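MEDIA RELEASE – for immediate use

Drurnano opens September intake for team leaders, with Prellby program now at 16 places

Drurnano is taking applications for its September leadership intake. Sixteen places this time, up from six. Applications close 5pm on the last working day of the month before, no extensions.

The program is called Prellby. Six weeks, part time, for people who have been handed a team and not much else. Supervisors, shift leads, newly promoted managers, the person who got the keys when the old boss left. No degree needed. No prior training needed either.

What it covers: giving feedback early, running a meeting that ends on time, handling a complaint about a mate, saying sorry to staff properly. That last one gets a full session. Past participants asked for it to be longer so it is now two hours.

Zinix, which co-funds the program, has confirmed its support for another two years. The money goes on bursaries for people from small workplaces whose employer can't cover the fee or the time off. Bursary applicants use the same form, just tick the box on page 2.

"Most new leaders we see are good at the job they used to do," a Drurnano spokesperson said. "Then they get a team and go quiet. They put off the hard conversation for months and the whole crew can feel it. We want them to have that conversation in week one, badly if need be, and then have it again."

Changes from last time:

Sessions start at 4pm, after feedback from early shift workers. Each particpant is paired with a mentor from outside their own organisation. The written assignment is gone. In its place, a short talk to the group about a decision they got wrong and what they did next. 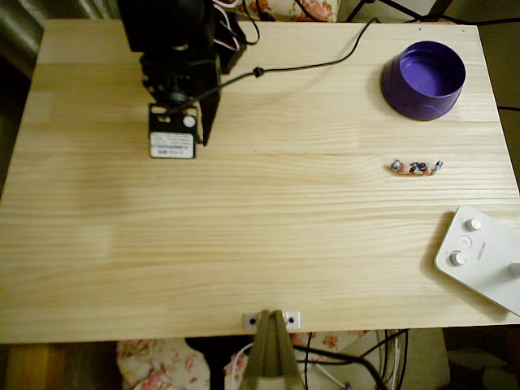
Robot arm and gripper over a pine tabletop.

The Tomić workbook has been rewritten as well. It's the program's main text and the old edition was showing its age – too many case studies from head offices, hardly any from a depot or a kitchen or a childcare centre. The new one is shorter and has room to write in. Print copies go out with the welcome pack. Large print on request, please ask early.

On the question of numbers, Drurnano says groups will stay small even with the bigger intake. Two groups of eight, run side by side, with the same facilitators swapping at the halfway mark.

"People open up in a small room," the spokesperson said. "We looked at one big group and it didn't feel right. If someone is going to admit they played favourites with the roster, they need to know who's listening."

Almost all of the first group has stayed in touch and a catch-up is planned for the new intake to meet them. Date to be confirmed, will be on the website.

How to apply: form is on the Drurnano website under Programs. One page on why you want to do it, plus a line from your manager saying they know your applying. Self-employed people can skip the manager's line.

Employers wanting to nominate more than one person should get in touch before filling anything in.

Media: interviews with facilitators available by phone, mornings best. Contact the Drurnano communications desk.

ENDS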